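生ごみ堆肥は白いプラスチックのバケツでも作れますか?

投稿日:2018年9月17日 閲覧数:1527

ベランダで生ごみの堆肥作りを始めようと思っています。ホームセンターのZepedaで見たJarnorachという専用容器は立派でしたが、正直なところ、ただの箱にあの値段を出す気になりません。家に白いプラスチックのバケツが余っているので、それで代用できないかと考えています。

ネットには「バケツで十分」「においゼロ」という記事がいくらでもありますが、どれも最後に発酵促進剤の宣伝が付いていて信用できません。実際にやった方、うまくいかなかった点も含めて教えてください。集合住宅なので、虫とにおいがいちばん心配です。

nallent_beranda さん

できますよ!うちもバケツです。ふたをしてときどき混ぜるだけ。あまり難しく考えなくて大丈夫だと思います。

土いじり半信半疑 さん

上の方は簡単に書いていますが、ふたをして混ぜるだけで済むかどうかは中身の水分次第です。私は密閉したまま夏を越して、ひどい目に遭いました。

まず入れる量です。縁の近くまで材料があると混ぜるときに必ずこぼれます。七分目で止めておくのが無難でしょう。受け皿はあったほうがいいのですが、底に穴のないバケツなら汁受けにはならず、こぼれた分を受けるだけです。そこを勘違いしている記事をよく見かけます。 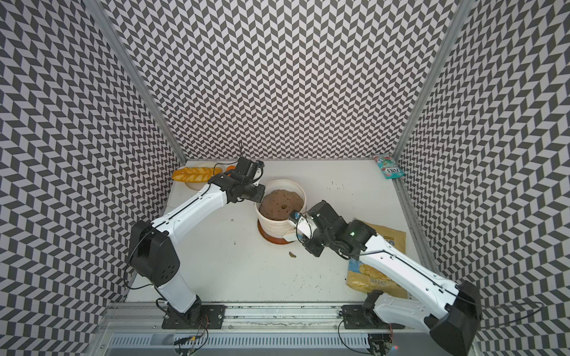
オレンジ色の受け皿にのせた白いバケツ。中身は縁に近い高さまである。

水分は見た目の色では判断できません。茶色くなったから完成、という説明も私は疑っています。コーヒーかすを多めに入れれば初日から茶色です。手袋をして握り、水がしたたるようなら乾いた落ち葉か米ぬかを足してください。塊は大きいまま放っておくと芯が傷むので、移植ごてで割ります。

促進剤は、Clillmontの497円のものを試しましたが、入れない容器との違いは私には分かりませんでした。2つ並べて12月まで続けた結果です。冬は何を入れても進みが遅いです。

「においゼロ」はまずありえません。うまくいっていても土と漬物の中間のようなにおいはします。魚と肉を入れないだけでかなり違います。虫は、ふたの代わりに古いTシャツをかぶせてゴムで留めたら減りました。完全には防げません。

通りすがり さん

うちの自治体は容器に補助金が出ますが、バケツは対象外でした。専用品を買うなら先に役所に電話を。ただ、申請書類が面倒で私はやめました。

質問者からの返信

ありがとうございます。七分目と古いTシャツでやってみます。促進剤は買いません。受け皿は植木鉢用のものを流用するつもりです。

この質問は123人が「参考になった」と評価しています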